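The Left Arm

The ticket from Plonley was number 3245 and it had one line in the box for symptoms: left arm lands off, gets worse. I signed for it at the Histum office and drove out with the finger kit, the torque driver and the flat gauge plate in its sleeve.

The cell was at the far end of the building, past the stores. Two arms over a wood table, a Brostau controller in a cabinet against the wall, a stool. The supervisor unlocked the cabinet, told me the coffee was upstairs and went back to her desk. She had written on the cabinet door in grease pencil the times at which the arm had been worst. Most of them were in the afternoon.

I ran it as found before touching anything. That is the rule in the manual, and it was also the rule of the man who had looked after this cell before me, who had retired in August. His service book was on top of the controller. He wrote in block capitals and did not waste them. RAN AS FOUND. LEFT ARM GOOD. RIGHT ARM GOOD. WIPED TABLE. It went on like that for pages.

The routine is a sorting routine. The arms work over an open pencil case and whatever is lying near it, slow speed, and at each stop you press hold and look. I pressed hold a lot. 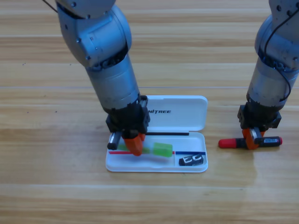 Left arm at the open case, right arm off to the side.

Run as found, the left arm was off by three millimeters toward the hinge. The right arm was good. I wrote both down, and then I did what you do with an arm that misses, which is to go through it from the tip back to the base.

Fingers first. I took them off, cleaned the seats and put them back with the torque driver. They had been tight to begin with. Then the gripper body, the bolts at the wrist, the brackets. I put a paint mark on each bolt head as I finished it, next to his marks, which had faded to a kind of mustard color. All of his were still in line, so nothing had turned since he set it.

I moved up to the joints. With the power down you can take hold of the forearm and feel for play, a small knock at the end of the travel, and if you have done it enough you can say which joint it is. I felt nothing. I tried again with my eyes shut and felt nothing again. The cable had slack where it needed slack and was not rubbing.

By then it was past noon. I powered up, let the controller finish its checks and pulled the error list. It held 276 entries, and every one of them was the same warning: left arm, contact earlier than expected. The right arm had none. The supervisor came down and read the screen over my shoulder.

"Is it the arm?" she said.

I said I had not found anything wrong with the arm.

"The last guy never found anything wrong with it either," she said. "He just kept it right."

I thought about that for longer than it deserved. Then I sat down on the stool and read the service book from the front, all of it, instead of the last page.

The entries were what I remembered. Good, good, wiped table. But every few weeks there was a short line at the bottom in smaller capitals, written at a slant as if the book had been lying on his knee. SHIM OUT. Then, some pages on, SHIM IN. There was no part number and no drawing. The last one was SHIM OUT, dated the week he left.

I got down on the floor with a flashlight. The table stood on four feet with leveling screws, and under the back left foot, in the dust, there was a clean rectangle the size of a playing card. The shim itself was in the cabinet, behind the controller, in an envelope with nothing written on it. It was brass and it had been filed by hand along one edge.

The floor at that end of the building was poured in sections, and a joint ran under the back of the table. A heating pipe ran under the joint. When the heat was off, the section sat level with its neighbor. When the heat came on, it didn't. The table lifted at one corner and the left arm, doing exactly what it had been taught, met the surface early and was pushed off its line. All of this had been in his head, and he had carried it out of the building with his lunch box.

I put the shim under the opposite foot first, which was wrong, and then thought about which way he must have filed it and put it under the front right. I laid the gauge plate down and checked it both ways. I taught the left arm its reference point again, touched off three corners, and saved under a new name so that the old file would still be there if I had made a mess. Then I ran the routine at slow speed with my thumb on hold.

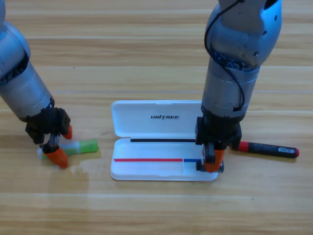
The handover sheet has a space for anything the next technician might ask, and I filled it in before I left.

When should the reference point be taught again?
After any change to the shim or the table feet, and after the fingers have been off. Level the table first, then teach the point.

I ran the full routine two more times with the heat on and once with it off. With the heat off it drifted the other way, a little, and I took the shim out and it came back. So the entries in the book were all correct. He had been moving it with the weather.

The proper fix is a stand bolted to one slab, clear of the joint. I wrote that up as a request to the Mulcahy office, which handles floors and foundations for us, and attached a drawing of the joint and the pipe. Mulcahy wrote back that it would be considered with the next round. I know how long a round is at Mulcahy.

I opened the service book to a clean page. I wrote 10/17/25 and then, in block capitals, RAN AS FOUND. LEFT ARM OFF. RIGHT ARM GOOD. Under that I wrote where the shim went, which way up, which foot, what the heat had to be doing, and where the envelope was kept. It took most of the page. I drew the table from above and put an arrow on it.

Then I wiped the table, wrote that down too, and went up to tell the supervisor she could have her cell back.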